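Bedroom Tidy-Up, Zerine set

README, last edited in June

What's in here

Clips of people putting bedrooms back in order: clearing the bed, bundling clothes, sorting what stays and what goes in the trash. We love this stuff! Everybody has a bed that collects things, and everybody clears it a little differently, and after watching 264 clips of it I still want to watch the next one.

The rooms are lived-in rooms with real bedding. Patterned quilts are welcome, the busier the better, and the bear-face quilt in the Zerine room (cream, with flowers and blue spirals) has become a bit of a favorite around here.
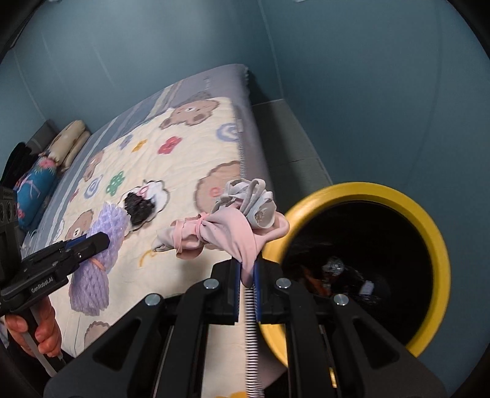 Clips run from first touch to last touch. If someone stops to think, the pause stays in. Hilde Dewulf went through the whole first batch and put back the pauses I had trimmed, and she was right, they're some of the best parts.

Folder layout

bed/ has everything that happens on the quilt or the pillows
bin/ has anything going into the trash
fold/ has folding and bundling, socks included
notes/ has plain text notes, one per clip, same name as the clip

Labels

Each clip has one main label and as many item labels as it needs. There are 2338 item labels altogether. Keep them short and use the words you'd use at home: sock, wrapper, foil, pillow, quilt. If you can't tell a sock from a sleeve, write "garment" and move on. Same with "wrapping" for any packaging you can't name. Shanti Goel keeps the word list, so send her new words before using them.

About the bin clips

Small bins between a bed and a wall are wonderfully awkward, and this is where the folder really shines (ask Koen Stevens, who labeled most of it and came back asking for more). Label things by what's visible at the top of the bin. Don't guess at anything underneath. 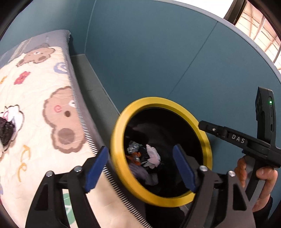

Yellow-rimmed bin beside the bed, with an orange wrapper and crumpled clear plastic inside.

Known problems

Nine notes in fold/ still say "blanket" where they mean "quilt". Teal and blue get mixed up in the wall color field, so please don't filter on it yet. The Skatadbridge rooms aren't included; Delia Barbu is still writing their notes.

Contributing

Yes please! Send notes and fixes to Evelien Peeters, with the clip name in the subject line. Preview copies are on Vimeo, password on request.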